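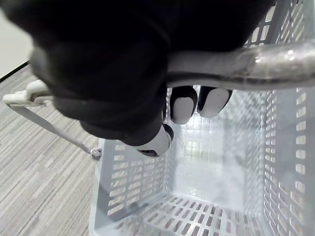

The price on the first page of a robot quote is the one everybody remembers, and it is seldom the one that gets paid. A small food retailer thinking about a machine to help on the shop floor will usually begin with the arm, because the arm is what the salesman talks about. The hand deserves the first meeting. Carrying a shopping basket means closing three fingers round a smooth metal bar and keeping them there, and a bar that has picked up scuffs and smudges is a different thing to hold from the new one in the supplier's demonstration room. White fingertips and a black cover over the rest of the hand look simple enough. They are also parts that have to be bought again, and they belong on the running costs sheet from the start.

2020-10-11
By our equipment correspondent

Sutier, the grocery chain based in Ploltdale, spent most of last winter putting together a budget for handling equipment and had to redo it in August. The first version had one line for the robot and one for installation. The second ran to 17 lines, and the managers who worked on it say they would not go back to the short one.

The lines that were missing are worth listing for anyone in the same position. Finger covers and tips were in neither column. Nor was the spare hand, which the firm had taken to be part of the package. Staff time for setting up was counted for the first week only. Insurance went up by a small amount, and there was a charge for moving a socket and another for moving it back when the first place turned out to be in the way of the delivery door.

Sutier took quotes from two suppliers, Hämäläinen and Gurkura. The two documents were hard to compare. Hämäläinen priced the arm, hand and controller together and offered servicing as a yearly contract. Gurkura priced each part separately and charged for service visits as they were needed, at £400 a visit. On the front page Gurkura looked cheaper. With four visits a year put in, most of the gap closed, and the choice came down to how quickly each firm could get an engineer to Ploltdale.

Spare parts told a similar story. A replacement set of fingertips was £128 from one supplier and £891 from the other, but the dearer set came with the covering and the fixings, and the cheaper one was the tips alone. Neither quote said how long a set should last in a shop. Sutier asked both firms to put a figure in writing, and one did.

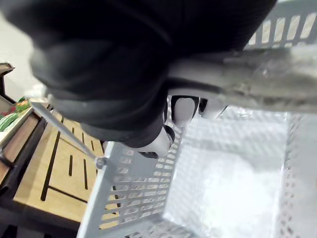

Then there is the question of what the machine will be asked to pick up. Most shops own more than one kind of basket, bought at different times, with handles of different thickness. Some have a pair of handles that fold down outside the rim and have to be lifted before anyone can carry them. A supplier will test with whatever it has on the shelf, so the buyer should send its own baskets, old ones included, and ask for the results for each type. Sutier sent a mixed stack. It also set aside money to replace its oldest baskets, a cost that had nothing to do with robots on paper and would never have been approved without them.

Displays need the same attention. Fruit and vegetable stands get moved with the seasons, and a layout that suits the machine in spring may leave it no room to reach by Christmas. If the stands are due for renewal within two or three years, it makes sense to plan both purchases together. Ask the supplier what clearance it wants and walk the floor with a tape measure before signing. Shops with narrow aisles may find that the work needed on the aisles costs more than a year of servicing.

Leasing is possible from both firms. The monthly sum is easier to find, but read the part about wear. Under one of the leases Sutier looked at, damage to the hand was the customer's to pay for, whatever the cause, and so was carriage both ways. Buying outright leaves the shop with a machine whose resale value is anyone's guess at present.

Sutier has settled on a lease for one shop, with a break clause at the end of the first year. The remaining money stays in the equipment budget until the managers have a full year of bills to look at. A decision on the other shops will follow the annual accounts.

Contact the editorial desk | © 2020 All rights reserved | Back to top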